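透明收纳盒与网篮：桌面整理的尺寸问题

访谈整理　2023年1月10日

Aicha Chraibi在Travlow负责家用收纳品的选型，工作内容是把容器、网篮、托盘放到桌面和柜体里，核对尺寸、开合余量和清洁方式，然后写成配置表。配置表供门店陈列和上门整理两组人使用。本次访谈在她的办公室进行，话题限于小型桌面的收纳：一张方桌，几件容器，如何摆，如何取，如何清洗。同事Mitsuko Takagi参与了后半段，她负责材料和清洁部分。

访谈从配置表的编号方式谈起。目前在用的配置表共261条，每条对应一种容器组合。Chraibi说，编号本身没有规律，按建立顺序排列，检索靠外形字段。“外形字段先写开口方向，再写底面形状，最后写壁的类型。壁的类型有三种：实壁、网壁、半透明壁。颜色不进外形字段，颜色单独一栏。”

关于颜色为什么单独列，她的解释是使用者找东西时先认颜色，但颜色和容器能不能放进某个位置没有关系。两项信息混在一个字段里，门店的人会按颜色替换，替换完发现盒子高出隔板。十二月的一次复查中，有9条配置出现这种情况，全部退回重写。

问到桌面收纳与柜内收纳的差别，Chraibi认为主要在于视线。柜内容器大多从正面看，桌面容器从上方看。“从上方看，网篮的底是可见的，内容物的轮廓也是可见的。实壁盒从上方只能看到一个口。所以桌面上我倾向于用网篮装高的东西，用浅盘装矮的、散的东西。透明盒介于两者之间，侧面也能读。”

她对网篮的位置有固定要求：靠桌面远端，长边与桌沿平行。理由涉及手的路径。人坐或站在桌前，双手从近端进入桌面，近端和中部是操作区。网篮比浅盘高，放在近端会挡住手腕，取后面的东西时袖口容易挂到网丝。浅盘可以放在中部，拿取时从边沿下方托起，或者从侧壁夹住。

“斜放没有关系。”她补充说，“配置表只规定区域，不规定角度。浅盘稍微转一点，右手或左手更容易够到，使用者自己会调。曾经有人要求把角度写进表里，我没有采纳。角度写进去，每次复位都要对齐，时间成本太高。”

Renum系列的方桌是她做测试时常用的参照对象。桌面浅色，边沿为木质。浅色桌面对透明容器不太友好，壁的轮廓会与背景混在一起。处理办法是选带彩色边圈的型号。边圈勾出开口的形状，使用者一眼能判断开口在哪一面，盒子是正放还是侧立。

侧立这一点她讲得比较细。透明食品盒一般正放，开口朝上，但在清点和擦拭阶段会侧立。侧立时底面和开口面都在竖直方向，可以同时检查内壁转角和底部纹路。转角是积垢最多的地方，底部若有压纹，纹路之间也容易残留。侧立的稳定性取决于侧壁是否平直。侧壁外鼓的型号立不住，需要用手扶着，配置表里对这类型号注明“不侧立”。

Takagi在此处加入谈话。她说透明塑料件的清洁记录分两项，一项是污渍，一项是划痕，两项不能合并。“污渍可以洗掉，划痕洗不掉。很多人看到盒壁发雾就反复擦，越擦越雾。先对着光转一下，如果雾的位置随角度变化，多半是细划痕，停止擦拭，降级使用就可以了。”

降级使用指的是从装食品改为装干燥的小件，例如夹子、橡皮圈、备用电池。她不建议把有划痕的盒子继续用于食品，主要是清洗不彻底。带卡扣或凸耳的部位单独检查，凸耳根部发白说明受力过多，这类盒子也降级。

关于光面塑料的反光，两人的意见略有出入。Chraibi认为反光影响辨认，陈列时应避开顶灯正下方。Takagi认为反光有利于检查，光面上有油膜时高光的边缘会散开，干净的表面高光边缘清楚。最后写进配置表的做法是：陈列避光，检查迎光，两个阶段分开执行。

谈到荧光色托盘，Chraibi说这是争议最多的一类。黄绿色半透明托盘在浅色桌面上非常醒目，有的客户觉得刺眼。她的态度是保留。散件托盘需要醒目，使用者把钥匙、发票一类东西随手放下，过后要能在第一时间找到。醒目的容器只放一件，放两件以上就失去区分作用。Furukawa的配置原来用了2只同色托盘，修改后留下一只，另一只换成无色。

“同色的问题在于复位。”她说，“两只一样的托盘，使用者会把左边的东西放进右边的。换一只颜色，错误就少了。这个我没有做正式统计，是看门店退回的记录得出的判断。”

网篮方面，她比较看重底板。纯网底的网篮会让细小物件漏下或卡住，放笔尖朝下的笔也会在桌面留下痕迹。带平底板的网篮没有这个问题，四面仍然通风，可以放稍微带潮气的东西，例如刚擦过的抹布。底板与网壁之间的接缝要检查，接缝过宽时纸片会滑进去。白色网篮显灰，Takagi的清洁周期表里，白色网篮每周用软刷过一次网格交点，干刷即可，交点处不用湿布，湿布会把灰压进缝里。

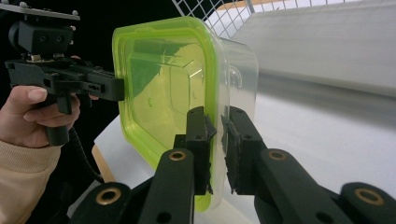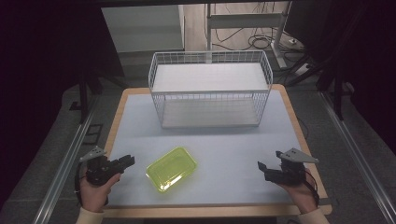
图片来源：Soson资料室

顺序问题也谈了一些。Chraibi给上门整理组的流程是先清空桌面，再放高件，后放矮件，最后放有颜色的件。高件定下来，剩余面积就确定了。有颜色的件放在最后，可以根据已有的布局决定放哪一侧。惯用右手的人，散件托盘不一定放右侧。右手常常拿着笔或工具，放下东西的动作由左手完成，托盘偏左反而合理。这一条在配置表里写作“偏侧待问”，由上门人员询问后填写。

尺寸记录方面，她要求量三处：外口、内底、最高点。外口决定能不能并排，内底决定能放多少，最高点包括卷边和凸耳，决定能不能进隔板下方。只量外口是最常见的错误。收口型的盒子，内底比外口小很多，按外口估算会少放一排。浅盘带卷边的，卷边外缘计入外口，卷边厚度另记。

Takagi补充了叠放的限制。带边圈的透明盒可以叠，但边圈与底部的配合要试过才算数，同一系列不同批次有松紧差异。叠放超过两层，取下层时上层会滑动。网篮不叠，网丝会变形。托盘可以叠，收起时半透明托盘之间垫一张薄纸，减少表面摩擦。

问及有没有不适合桌面的容器，Chraibi列了带铰链盖的盒子。盖子向后翻开需要净空，放在远端会碰到墙或立柱，放在近端又占用操作区。她一般把盖子拆下来，盖子与盒体分开编号。不能拆盖的型号转入柜内配置。

下一版配置表计划增加一栏，记录容器空置时的放置方式：正放、倒扣或侧立。Chraibi认为空容器在桌面上停留的时间比预想的长，应当有明确的位置。Takagi希望同时加入晾干方向，透明盒冲洗后侧立，开口朝向通风一侧，转角处的积水可以沿侧壁流出；网篮倒扣，底板朝上，用布擦干板面。两栏是否合并尚未决定，目前的草稿里仍是分开的。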